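Print this thread | E-mail to a friend

Custville Makers & Menders Board > Days Out > Robots and Automation

Thread: Lowther open day, the stitching robot

Posted 19th June by gearlash

Went to the Lowther building for the open day, as threatened in the other thread. 200 tickets, free, gone by breakfast, and I swear every one of those people was ahead of me in the line for the surgical room. The welding cell had no line at all. The welding cell also had free pens, so learn from me.

The surgical room is the Clirngate rig. You stand behind a rope, the operator sits at a console with their forehead in a padded slot like they're getting their eyes tested, and everything worth seeing goes up on the big screen. They let you in for 30 minutes and then a chime goes and you're herded out past the leaflets. 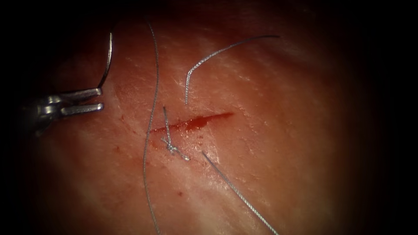 gearlash
Thread starter, retired conveyor fitter

So the first thing that got me is how little there is to it when you get up close. I'd built up a picture of something with a lot of arms and opinions. What's on the screen is a stubby pair of jaws holding a bent needle, and past it a cut with one stitch tied near the left end. The jaws are flat and shiny and would not look out of place in my late uncle's fishing box.

Second thing is the thread. It's braided, and at that magnification it looks like something you'd moor a boat with. You can see the twist in it. It goes everywhere. I've had extension cords with better manners.

The talk was decent. The operator said next to nothing, for which I don't blame them, and a presenter from Urno did the commentary with a headset mic that picked up every breath. We were told the instruments scale the hand motion down so a big movement at the console is a small one at the tip. We were told this several times. Then somebody asked how much the thing costs and the presenter discovered an interesting feature of the foot pedals.

I would go again. I'd eat first, and I'd eat something other than the tomato soup they were selling in the lobby.

----------

Reply from plumb_bob_84

Was in the session after yours, I think. I'm going to be the grump and say it isn't a robot. A person moves their hands, the tools move. My backhoe does that. Robot to me means it decides something for itself, even if it's only deciding to stop.

The open day flyer had ROBOTS on it in letters a foot tall and then it's a very expensive pair of tongs on the end of some very good cable.

----------

Reply from mrs_ohm

Your backhoe doesn't filter out your tremor, Bob. I have seen your driveway.

There's plenty going on between the console and the tip. Something has to take your hand position, shrink it, smooth it, and work out what every joint in that little wrist should be doing, over and over, without lagging so badly that you overshoot and poke a hole in somebody. If a factory arm following a taught path counts as a robot (and you have never once objected to those) then so does this.

Agree about the soup.

----------

Reply from plumb_bob_84

The factory arm goes home at night and the path still runs. Unplug the surgeon and see how many stitches you get.

The driveway is settling.

----------

Reply from gearlash

Didn't want to start this one again, it took us most of February last time and that was over a dishwasher.

Forgot to put up the other picture, which is the one I'd show people. Both tools in, working over the same bit of the seam.
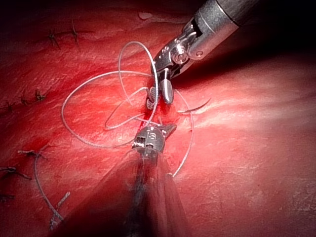

Two instruments over the seam, with the thread looped between and around them.

Look at the wrist on the top one. Pulleys, pins, little channels for the cables, all out in the open. I spent most of my working life on machinery where a pulley was something you could sit on. The idea that someone assembles that, and presumably drops one of the pins on the floor now and then, gave me a chill.

And look at all that thread! Loops up, loops sideways, one wrapped down past the bottom tool. My whole session I was waiting for the chap next to me to stop muttering "it's going to snag." I don't know what he did for a living but I'd guess nets.

----------

Reply from tallow

Nets or garden hoses. I do upholstery and I can tell you a loose loop is fine until you pull it, and then you find out which side of everything it was on. I was itching to reach in and tidy it.

What I liked is the old knots down the left side with their ends sticking up. They look like a row of flies tied by somebody in a hurry. I don't mean that as an insult, mine look worse with both hands and a curved needle as long as my finger. Separate knots, too, each one tied off and trimmed. If one lets go you haven't lost the whole seam. That's a lot more fiddling than a running stitch and I tip my hat to whoever was in the chair.

I will quibble with gearlash on one thing. The leaflet makes a big noise about how easy it all becomes with the machine. Tying a knot with two pairs of tongs is not easy, I don't care what the tongs cost.

----------

Reply from mrs_ohm

The question I asked, and got a straight answer to for once, was whether the operator can feel the thread pull tight. On this setup, no. They go by eye. They watch how the thread lies and how the tissue moves under it, and they learn what too much looks like.

I found that more impressive than anything else said that day and it took up less time than the bit about the parking validation.

----------

Reply from plumb_bob_84

Now that I'll give them. I can't put a lid on a jar by eye.

Still tongs.

----------

Reply from newt_in_a_bucket

Can I ask what might be a daft question? Was there anything in the building that ran by itself? I'm thinking of taking my nephew to the next one and he is seven and has firm views. He's been promised a robot. If it turns out to be a lady with her head in a box I will hear about it until he graduates.

Also is it gory. The pictures are a bit red.

----------

Reply from gearlash

It's a bit red, yes. There's blood along the cut and on a screen that size it's as long as a sofa. One fellow in my session took a sudden interest in the fire exit. They do warn you at the rope, though the warning is on a sign at grown-up height, so your nephew would sail right under it.

For running by itself, take him to the palletizer on the ground floor. It stacks boxes, unstacks them, and stacks them again all day for no wages. There's a yellow cage and a flashing light. He'll be delighted. I gave it a good long look myself.

----------

Reply from tallow

Palletizer was broken by the time I got there. Light still flashing, so maybe he'd be satisfied with that.

----------

Reply from mrs_ohm

It was paused for lunch. The attendant's lunch, I mean. Bob, please note that when the human left, it stopped. By your rules that's tongs.

----------

Reply from plumb_bob_84

I'd have to see the wiring.

----------

Reply from newt_in_a_bucket

Thanks all. Will do the box one and skip the red one, unless it rains and the line is indoors. How do you get there without a car?

----------

Reply from gearlash

The 333 from the Custville depot, get off at the water tower and walk back. Everyone gets off at the Lowther stop on the map and that puts you at the loading dock, where a man will be short with you.

Line is half indoors. The other half is next to the soup.

----------

Reply from tallow

Does anyone still have the leaflet? I wanted the name of the thread size and mine went through the wash.

----------

Page 1 of 1 | Back to top
Contact the board | Copyright Custville Makers & Menders Board and its posters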